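A smoke alarm that chirps once a minute is asking for a battery. One that stays silent when you press the button is a bigger problem, and most people only find out when they move house. Test every alarm in the home once a month, at a time when everyone is awake. Seven in the evening works well.

## Testing

- Hold the test button down until it sounds, then let go. A quick tap often does nothing.
- Have someone stand in the farthest bedroom with the door shut and tell you if they heard it.
- Linked alarms should all go off together. If one stays quiet, pair it again before you buy a new one.

## Cleaning

Dust in the vents causes false alarms — so do small spiders. Run the soft brush of the vacuum over the cover every November, when you change the battery. Don't spray anything on it, and don't paint over it.

## Phone alerts

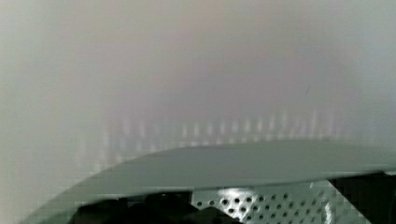 Household Notes, No. 74, p. 2

If your alarms send alerts to a phone, add a second person to the account. Turn off battery saving for the app, or the alert may arrive late. Check the settings again after you change your router, as most alarms will not find the new network without help.

Write the install date inside the cover in marker. After ten years replace the whole unit, even if it still passes the test.

Ye-seo Kwak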